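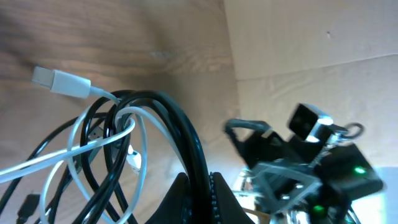
The free hearing checks at the Clesine Community Clinic in Nigatu drew 139 visitors on Friday, January 31, 2025, and we are so grateful to everyone who came out on such a cold morning, some of them well before the doors opened. People arrived from all over town and from as far out as Uvis, many with a husband or wife or grown daughter along for company (and in a few cases, we heard, for a little gentle pushing). Each visitor got a look in both ears, a short tone test in the quiet room, and a sit-down talk about the results. Those who already wear hearing aids were invited to have them cleaned, and there was a good deal of talk about charging them too. If your white cables at home have worked themselves into a tangle on the table like these, with the USB plug pointing off one way and the cord looping back the other, then you will understand why several people asked for help telling one charger from another. The staff suggested a strip of colored tape near the plug, and we have been passing that tip along ever since!

The hearing checks are part of the Zendodano program, which began in August with a small morning session in Uvis and has grown a good bit since then. With this latest day counted, the program has now given 1125 free checks. Quite a few of the people seen in Nigatu had never had their hearing tested as adults, and one gentleman told the greeters he had been turning up the radio a notch every winter and blaming the radio. He was in good spirits about it, and he went home with an appointment for a full exam. 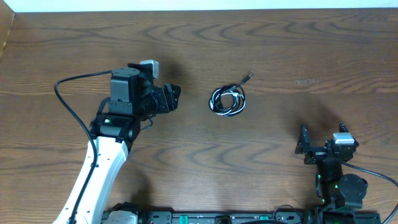
Most visitors were told their hearing was fine for their age, or that a bit of wax was the whole trouble, and they were on their way in about 9 minutes. Others were given a letter to take to their own doctor. The clinic asks anyone who received one of those letters to please make the call soon, even if things seem no worse than they were, and to bring the printed chart to the visit so that the doctor can see the results for each ear. If you have misplaced your chart, the front desk can print another one for you.

There was hot tea and coffee in the hallway all morning, along with two kinds of banana bread, and the line moved along nicely except for a slow stretch before lunch, when the quiet room was not very quiet on account of a delivery truck. Thank you to everyone who waited so patiently through that.

The next hearing check day will be held in Uvis this spring, with room for 160 people. There is no charge and you do not need insurance. Please leave your name at the clinic desk if you would like a morning spot, as those go first, and do bring your hearing aids and their charger if you have them.

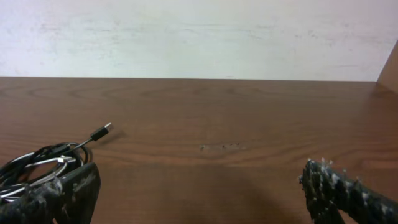
Charging cables, one black and one white, in a loose bundle on a wood-grain tabletop.

Clinic News > Nigatu > Hearing

Recent items
Flu shots still available at the Clesine clinic
Uvis walking group moves indoors for the winter
Zendodano hearing checks: what to expect
New evening hours at the Nigatu front desk

Contact the clinic | Copyright Clesine Community Clinic | Back to top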